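The Bug That Eats Your Rust

I'd been trying to get an hour with the microbiologist behind the Moffat iron study since April, and when we finally sat down she'd brought her own thermos and a bag of pretzels. She asked me not to use her name (her lab chief handles the press, and she'd like to keep it that way), but she was happy to talk, and boy, can she talk.

I started with the obvious question. Why should anybody care how a bacterium gets its iron?

"Because it's the whole fight," she said. "You have iron, it wants iron, and your body is really good at hiding it. Most of what goes on early in an infection is two sides squabbling over metal."

I knew a little of this already. Our blood keeps iron wrapped up tight in proteins, so there's hardly any floating free. Bacteria get around that by sending out tiny molecules called siderophores, which grab iron and carry it home. It's an old trick and it's in all the textbooks.
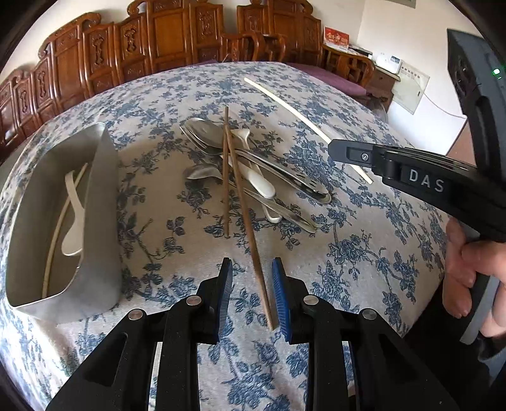 What her group wanted to know was what happens when the bacteria live in a crowd. They work on Klebsiella, a common cause of hospital pneumonia, and they grew it in thick, slimy layers called biofilms. Then they tracked which cells were making siderophores and which ones were just helping themselves.

"We had cheaters everywhere!" she told me, and she was grinning when she said it. "Making siderophores costs energy. So some cells quit making them and live off what the neighbors put out. I was rooting for the honest ones, but the freeloaders were doing great."

The group looked at 1336 separate biofilms, which sounds like a punishment to me. She said the first 50 were useless. They were growing them in the wrong kind of broth, one with so much iron in it that no cell had any reason to work for a living. She blames herself for that one — she'd read the label on the jug and believed it.

Once they fixed the broth, a pattern showed up. In a young biofilm, almost every cell pitches in. After 3 days, the cheaters have taken over the middle, and the workers are out along the edges, where fresh iron comes in. That matters for treatment, she thinks, and it's the part I found hardest to follow, so I made her go over it twice.

There's a class of experimental drug that sneaks into bacteria by riding on a siderophore. The cell thinks it's hauling in iron and hauls in an antibiotic too. I figured the cheaters would be safe from that, but I had it backward. They still have the doors that let siderophores in, and in her dishes they had more of those doors than the workers did.

"They're greedy," she said. "They'll take anything that looks like lunch." 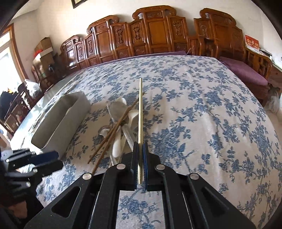 Ukero, where a rival team has been growing the same species on plastic tubing, isn't sold on this. A researcher there told me by phone that dishes are a friendly place for cheaters, and that on tubing, with fluid running past all day, the freeloaders get washed away before they can take over. She'd want to see it in an animal before anyone starts talking about patients.

I passed that along, expecting some bristling. I didn't get any. "She's right about the tubing," my interviewee said, and reached for the pretzels. "We've tried flow twice and it's a mess. Sometimes the middle goes to the cheaters and sometimes it never does, and I can't tell you why yet."

So that's what she's working on now — pumps, tubes and a lot of mopping. I asked if she had a guess about how it'll come out. She did, but she made me turn the recorder off first.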